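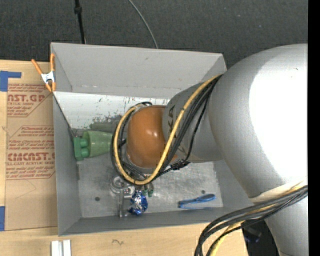 Robot arm over a grey bin on a wooden tabletop

Crenshaw Rooms, comedy night: pre-show safety checklist
Completed by Birdie Lindgren, house side. Month: April. Walk-round started 5.15 pm, doors at 7.

1. Fire exits clear and unlocked
Left: yes. Right: yes, after I moved a stack of chairs. The last sheet says this exit was clear "all week". I doubt it.

2. Exit signs lit
Yes, all of them. The one by the bar flickers. Reported in March, and the sheet says "fixed".

3. Seating and aisles
Fail at first look. Plan allows 12 rows, and the promoter had squeezed in an extra one at the front. Removed. Marcus Villanueva (for Mulport, the promoter) says comics like the audience close. They may well, but the gangway is on the licence and the comics aren't.

4. Stage edge marked
Partly. White tape on the front, none on the steps. Tonight's opener paces, according to Marcus. Tape the steps before sound check.

5. Microphone, stand and cables
Mic lead taped down. Stand base wobbles. I was told this is "part of the act". Swap it unless the act can show me which part.

6. Stool
Sat on it. Holds. Replace the rubber foot.

7. Electrical test labels
Lamps and PA in date. The Plira amp has no label that I could find. Marcus says it was tested with the others, but he has no certificate to hand. Not to be plugged in until I see one.

8. Haze machine
Not on the risk assessment, so not in use. I can't see what haze adds to forty minutes about somebody's divorce.

9. Lighting bar
Safety chains on all lanterns except 2. Chains fitted at 5.50 pm, checked by me from the ladder.

10. Extinguishers
Gauges in the green. Service tags signed by Gurnance. Signature unreadable, as ever.

11. Noise
Limiter set, sealed, not bypassed. Looked behind the rack to be sure.

12. First aid box
Plasters low, eye wash out of date. New box ordered.

Result: pass with conditions. Items 4, 5 and 7 to be shown to me in person before doors — a text saying "all sorted" will not do.

B. Lindgren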